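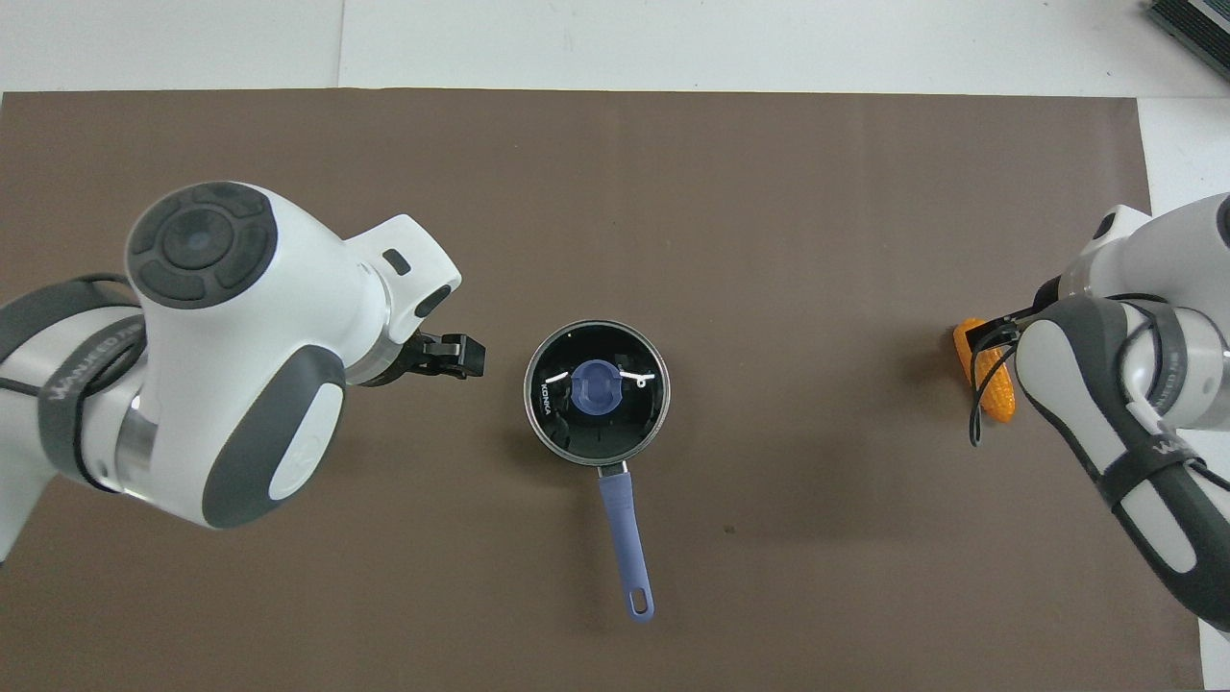 ### 3.2 Montage et protocole

Le poste bimanuel a été assemblé à l'atelier partagé Drirkgate, sur une table déjà convoitée par deux autres projets. Les deux bras se font face de part et d'autre d'un tapis brun (figure 4), disposition retenue par A. Tsoukalas après que la précédente, côte à côte, eut surtout produit des collisions fort bien documentées.

La tâche relève de la cuisine, au sens large : déposer un épi de maïs dans une petite casserole où se trouve déjà un objet bleu. Le contrôleur Wutero, écrit pour l'occasion, n'a aucune opinion sur la recette. Nous avons enregistré 2 089 essais, dont 1 770 conservés après tri ; les autres relèvent d'un genre que Kalogeropoulos classe pudiquement sous « divers ».

**Figure 4.** Poste bimanuel vu de dessus. La pince de droite tient l'épi, celle de gauche est orientée vers le centre du tapis.

Le calibrage prend environ 7 minutes par session, à condition de ne pas avoir déplacé la table. Le dépouillement des essais rejetés est renvoyé à l'annexe B.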